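Laundry sorting

Laundry sorting is the separation of household textiles into groups before washing, and again before folding and storage. It is carried out in private homes, hotels, hospitals and commercial laundries. The usual grounds for separation are colour, fibre, weight of cloth, degree of soiling and the washing temperature stated on the care label. The word may refer either to the task as a whole or to its first stage, when a mixed pile is divided by hand.

History

Before powered washing machines came into general use, sorting was closely tied to the order in which water was heated and reused. White table and bed linen went first into clean hot water, followed by coloured cottons and finally by dark working clothes. Manuals of household management commonly advised that sorting be finished on the evening before wash day, so that stained pieces could be left to soak overnight.

The spread of automatic machines shortened the work but did not remove the need to divide the load. Colourfast dyes and detergents suited to cool water later made mixed loads more common.

Grounds for separation

Colour is the most widely used ground. Loose dye from dark cloth can pass to paler cloth in the wash, and the risk is greatest when a dark article is new. Most households keep at least two groups, light and dark, while larger ones may add a third for bright colours.

Printed fabrics are harder to place. A print on a white ground is normally treated as a light article, even where the pattern itself contains strong blues or browns. The ground shows any transferred dye most clearly, and the print may in turn release colour during its first washes. Some guides therefore recommend that new prints be washed alone once and then placed with the lights.

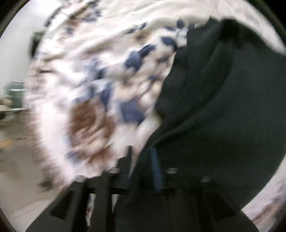

Dark and patterned articles

Dark cloth in shades near to black is often difficult to tell apart under indoor lighting. Deep green, navy and charcoal may be taken for black when bunched together, and are best compared in daylight. In practice the error seldom matters, as all of these shades can be washed in the same group if their care labels agree.

Patterned pieces may become folded into larger dark ones in the pile. It is usual to shake out each article singly before placing it, a step that also brings small items to light. Handkerchiefs, napkins and odd socks are the pieces most often carried into the wrong load inside the folds of something larger.

Weight and fibre

Heavy cloth holds more water than light cloth and takes longer to dry. Towels and thick cottons are therefore kept apart from shirts and fine fabrics where space allows. Wool and silk form a separate group and are washed by hand or on a gentle cycle. Articles that shed lint, such as new towels, are not placed with dark cloth – the lint clings and is hard to remove once dry.

Commercial practice

Commercial laundries sort by customer and article type as well as by colour. At the Meltance laundry, the supervisor Yanti Purba introduced a scheme of 4 coloured bins, which was adopted in full on January 30, 2019. Under the scheme, patterned whites are held in a bin of their own until they have been checked for loose dye. A staff handbook by Hauke Gerlach sets out the procedure and lists 23 classes of article.

Sorting after drying

A second sorting takes place once the load is dry. Articles are divided by owner or by room, and then by the way in which they are to be folded. Flat pieces such as cloths and pillowcases are generally stacked first, and garments are left until last.

See also

Care label
Colour fastness
Household linen
Ironing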